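Notebook, 23 January 2021
Skills room, bench side

Pads, batch three from Nutport

Opened the new box this morning. Nutport have changed the packing again, so each pad now comes in its own tray under its own film, and the film comes off in one long strip if you are patient and in nine short ones if you are me. The pads themselves look fine. Same pink as before, or near enough that I had to put an old one alongside to see the difference. The new ones are a shade cooler. The delivery note calls the color "natural," which I suppose it is, for something natural that I would rather not meet.

What I wanted to know was whether they tear at the edge of the cut the way batch two did. Batch two was a misery. You would put a suture in a sensible distance from the edge, pull gently, and the thread would come up through the pad like cheese wire. Claver wrote to Nutport about it in November and got back a very polite letter about storage temperature. So these have been kept exactly where the letter said, in the dark, flat, away from the radiator, like a good Brie.

Method, for whoever reads this next

Pad out of the tray, ten minutes on the bench to settle. Cut with a fresh number 15 blade, one pass. Drip the red in along the cut with the small pipette. Wait. Suture, pull on the hanging scale, write down the number, swear if required.

Do not skip the settling. A pad straight out of the tray is slightly curled and the cut closes up on itself, and then you spend your morning measuring curl.

The red

Remade it from the Uscombe recipe, with changes. The original calls for corn starch cooked into a paste, and whoever wrote it down had either a very good stirring arm or no standards. Mine came out with lumps. I have gone over to xanthan, a small pinch in cold water, left overnight, then the coloring. It pours better and it doesn't skin over in the beaker.

Color is the harder part. Food red on its own is the color of a cherry soda and fools no one. A drop of brown helps, a drop of blue helps more, and two drops of blue give you something you could paint a front door with. Today's is still on the orange side. I know it is. I ran out of blue.

It also creeps. The surface texture on these pads draws the liquid away from the cut, so you put down a neat line and come back to a map of somewhere. I don't mind this for suturing practice, where a bit of mess is realistic, but it makes the cut edge hard to find under the lamp. Try thicker next time, or less of it. Probably less of it. Everyone who makes up the red uses too much, and I include the person holding the pen. 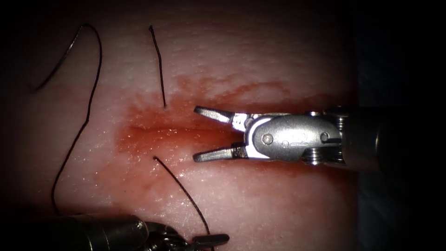

Pull numbers

First pad, bites close to the edge: 149 grams and out it came. No cheese wire this time, just a clean little rip straight to the cut. Batch two would have let go long before that, so I was cheered up more than the number deserves.

Second pad, same spacing, better knots: 188. I'd like to credit the pad but I suspect the knots. On the first one I was tying with cold hands and pulling the loops uneven, so one side took all the load. Redo the first pad properly before anyone quotes either of these in a meeting.

Third pad: no number. The scale went to sleep halfway through the pull. It does this to save its battery, a quality I would admire more in a scale that wasn't plugged in. There is a setting to turn this off. It's in the manual, and the manual is in the drawer with the other scale, the one that was replaced by this scale because it was too simple.

Things that went wrong, other

The label printer printed "PAD PAD PAD" on all the tray labels and left the batch off. I've written the batch on by hand in the permanent marker. Please leave the permanent marker on its string. The string is there for a reason and the reason was November.

Spilled the second beaker of red on the order form, so if Baluyot ring up asking why our form appears to have been signed at a crime scene, that's why. It's perfectly legible apart from the quantity. The quantity was 2,000 needles. I know it looks like 2,000 of something else.

Cleaning

Cold water first, then a drop of dish soap, then cold again. Warm water sets the color into the pad and into the sink and, as I found out, into cuffs. Pat dry with the blue paper, don't rub. The pads will take a second cut on the other side if you turn them over while they still look respectable, and I don't see any reason to throw one away after a single line down the middle. Claver disagrees. Claver also doesn't do the ordering.

I left one used pad under a damp cloth to see if it dries out at the edges by tomorrow. It is on the shelf by the window with a note on it. The note says DO NOT EAT, as the fridge was full and it has been a long winter.

To do

Buy blue.
Redo pad one with warm hands.
Find the sleep setting on the scale, or take the manual home and read it like a novel.
Ask Nutport if the color change was on purpose. Be nice about it, they still owe us for batch two.
Cut one pad straight from the tray, no settling, so there's a number to wave at people who skip the ten minutes.
New order form to Baluyot, in a plastic sleeve.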